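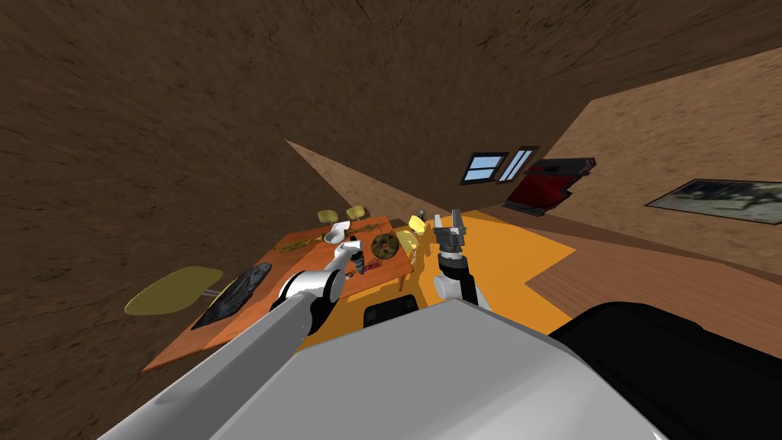
Left arm over the table, right arm waiting its turn. From the simulator.

About Us

Skenumside teaches robots to do ordinary things by having a person do them first, at the controls, usually while muttering.

We started in the back half of a carpet warehouse in Jesau with two desks, one secondhand arm and the belief that picking up a bowl would take an afternoon. It took until February. By then we had learned that a bowl has a rim, that a gripper has opinions about rims, and that the people who write "grasp object" as step one of a plan have mostly never tried it. We still have the bowl. It has a chip in it and is kept on a shelf where the arms can't reach.

What we do

Customers come to us with a robot and a job they'd like it to learn. The job is rarely glamorous. Clear this table. Put the lids back on. Take the thing out of the tray and put it in the other tray, which you would think was beneath everyone's dignity until you see the invoices from the trays getting mixed up.

We show the robot how. Somebody sits down at one of our stations, takes hold of a pair of hand controllers and drives both arms through the task, start to finish. The software keeps every joint position, every squeeze of the grippers and everything the robot's camera saw along the way. Then they do it again with the objects moved. Then again with the objects moved somewhere annoying. After enough of this, a model trained on the recordings can have a go by itself, and we find out what we forgot to show it.

The other way is by hand. On arms light enough to allow it, we switch off the stiffness, take the robot by the wrist and walk it through the motion, the way you'd teach a child to use a whisk. It's slower and it's hard on the shoulders, but for anything that involves feel (snug lids, sticky drawers, a cloth that has to be pulled flat) it gives us better recordings than the controllers do. We quote for both and will tell you which one your job needs.

Why so much of it is simulated

A good part of our teaching happens in rooms that don't exist. Our library has 60 of them: kitchens, workshops, storerooms, and a number of dining rooms with tables, yellow chairs and rugs in colors we would not have in our own homes. The operator sees what the robot sees, its own arms and gray body included, and works the grippers from there. When a gripper knocks a virtual bowl onto a virtual floor, we press a key and the bowl comes back. We cannot say this of the bowls in the real lab, where the budget has a line called "crockery."

The tables are cluttered on purpose. A robot that has only ever met a white bowl alone on bare wood will fall to pieces when there's a slab of something dark at one end and a handful of small red objects in the way. So our tables get bowls, trays, brass-looking odds and ends, and whatever else the room builder was in the mood for that day. We've stopped asking what some of it is. The robot doesn't ask either, and it seems to be getting on fine.

Simulation has its limits and we try to be plain about them. Friction is a polite guess. Cloth is worse. Anything with liquid in it we do on the real bench, over a real drip mat. As a rule we teach the broad shape of a task in the simulator and then record a smaller set on your actual hardware to take the shine off.

The operators

Driving two arms at once is a skill, and it is a peculiar one. Gamers expect to be good at it and mostly aren't, for the first week. The people who take to it quickest have tended to be ones who already used their hands carefully for a living: we have a former piano tuner, two people from a dental lab and someone who iced cakes for a wedding venue. The cake person has the steadiest left arm in the building and is insufferable about it.

New operators train on a stacking exercise called Preleck, named after the street our second office was on before the roof went. It is blocks, more or less. You stack them with the left arm while the right arm holds a tray level, and then you swap. Operators log 300 clean runs of Preleck before they record anything for a customer. The best time is taped to the door of the break room, and the handwriting on it has been disputed.

Shifts at the controllers are short, with breaks that people are made to take. Tired operators record tired demonstrations, and a robot will copy a sigh if you let it. One early model of ours paused for two seconds before every grasp. We spent a week hunting for the bug before somebody noticed that the operator who recorded the set always paused for two seconds before every grasp.

Somboon

Somboon is our software, and the name of the restaurant where we argued about what to call it. It runs the controllers, records the sessions, and lets a reviewer scrub through a demonstration and mark the good parts. It also lets the reviewer mark the bad parts, which we keep. A recording of an arm missing a bowl, backing off and trying again is worth a good deal to us, provided it's labeled as what it is. Customers who have the patience for it can license Somboon and record their own. Customers who don't can send us the robot in a crate. Please bolt it down. We say this from experience.

What a project looks like

We visit, or you send us video of the job being done by a person. We ask a lot of dull questions about lighting and table height. Then we build the room in the simulator, you tell us what's wrong with it, and we build it again.

A typical first order is 456 demonstrations. The number came out of a spreadsheet in our second year, nobody has found a good reason to round it, and by now it's on all the forms. Larger jobs run to 2000 and beyond, generally when the objects vary a lot or when a customer says the words "and also the dishwasher."

You get the recordings, the labels, the trained model if you asked for one, and a report that lists what the robot can't do yet. People have told us the last part is unusual. We find it saves a phone call.

What we don't do

We don't build robots. We don't sell them, and we have no view on which color you should get. We don't record in people's homes. We won't take a job where the arm has to work right next to someone who hasn't been told about it.

We also don't do demo videos with music on them. If you'd like to see an arm at work, come to Jesau and watch one. It will be at normal speed, so bring a coffee.

Visiting and working here

The lab is open to visitors by appointment, most mornings. Use the side door, as the front one still belongs to the carpets. You're welcome to try a station. We'll put you in one of the simulated dining rooms, where there's nothing to pay for, and ask you to move the bowl to the other end of the table.

We hire operators a few times a year and reviewers more often than that. There's no degree requirement for either. Send us a note on what you do with your hands, paid or otherwise, and whether you can sit still. If we're not hiring when you write, we keep the letter and get in touch when we are -- sometimes much later than is decent, for which we apologize in advance.

Page last updated Thursday, June 22, 2023.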